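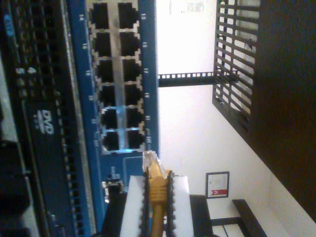
Fig. 1. The gripper holding a yellow patch lead just short of the blue panel, ports 13 and up.

Plugging In: teaching an arm to handle network cables
Project report by Shaimaa Mansour and Murali Chowdary
Workshop supervisor: Sowmya Kaimal

1. How we came to do this

We should say at the start that neither of us knew much about network cabling when we picked this project. Murali had once helped his uncle tidy a rack in a dentist's office, and that was the whole of our experience. What we did have was a place at the Korance shared workshop, the loan of an arm for the term, and a feeling that pushing a small plastic plug into a small square hole would make a nicely contained problem. Sowmya Kaimal warned us in January that it was a harder job than it looked, and we're happy to put in writing that she was right!

The aim was to have the arm pick up an Ethernet cable by its plug, carry it to a port and push it home. We called the project Silora, mostly so we had something to write on the lid of the parts box.

2. The fingers

Most of our early trouble was in the fingers. An Ethernet plug is a slippery little thing, and if you hold it by the clear part you have nothing left to put into the socket. So we hold it by the boot, the ribbed sleeve behind the plug, which has some give in it. Our first fingers were smooth, and the cable swivelled between them whenever the plug touched anything. The ones we use now are white with black serrated inner faces, and the teeth settle rather well against the ribs.

We kept to yellow cables in the end, as they were easy to pick out from all the black and blue.

3. The practice fixture

Working straight on the rack made us nervous (it is other people's rack, after all), so we put together a fixture on the floor, with a network device held upright between two white foam blocks. The foam is forgiving. If the arm comes in a bit wide it squashes something soft, and you can breathe out and try again.

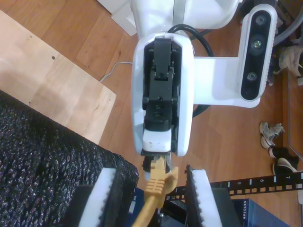

Fig. 2. Lining up over the floor fixture, with the depth camera on its bracket beside the wrist.

The bracket for the camera took us three evenings, which is rather a lot for an L-shaped piece. Our first one bent under the weight and every reading drifted as the arm moved.

4. Results

We logged 56 attempts on the fixture with the final fingers, and the plug went fully in on all but 7. Nearly all the failures came from the cable pulling sideways, so we'd suggest that whoever carries on leaves plenty of slack and tapes nothing down.

5. The base

We had left the base till last, and in hindsight it ought to have come first. A slight wobble at the table grows into a good deal more by the time it reaches the fingertips, so we went round all the bolts again before the logged attempts. 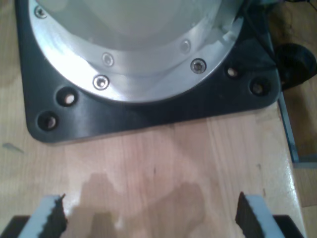
Thirumalai Raju wrote back on our draft that he would check those bolts before every session and not just once, and that he'd want to see the same test repeated with a stiffer cable before trusting our numbers. We think that's fair, and the stiffer cable is on our list for next term.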